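Can you believe what you read about famous people?

You have probably seen headlines like these. "Star spotted with mystery friend!" "Singer's secret feud!" They are fun to read. Are they true? Sometimes. Quite often, there is not much behind them at all.

Let's follow one story. Thérèse Chisholm plays the detective in a television series called Vercombe. One November evening she left a party at nine o'clock, before the cake was cut. A gossip website, Willden, wrote that she had "stormed out" after a row with another actor, Solange Sawatzky.

Who told Willden this? The article said "a source". A source is a person who gives a reporter information. A good reporter tells you who the source is, or at least how that person could know. Was this one in the room? Was it someone's cousin? The article didn't say, so we can't check.
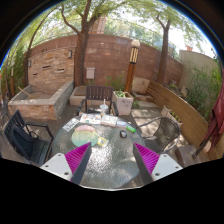 Look at the words as well. "Left early" is a fact. "Stormed out" is somebody's idea of how she felt. Words such as "reportedly", "insiders claim" and "fans think" are worth a second look too. They let a writer print something without saying it is true.

By the next morning, 14 other websites had the same story. Does that make it 14 times more likely? No! Most of them had copied Willden, and copying a rumour doesn't prove it.

Why bother printing it? Websites earn money from adverts, and more readers usually means more money. A row gets more clicks than a tired actor going home to bed.

Be a bit careful with the stars' side, too. Famous people often pay a publicist, whose job is to make them look good. When the publicist said the two actors were "the very best of friends", that was hard to check as well.

So what happened at the party? We don't know, and it is fine to say so. Next time you read a story like this, ask who said it and how they would know.

Word box
Rumour: a story passed around that may or may not be true.
Publicist: someone paid to look after what the public hears about a person.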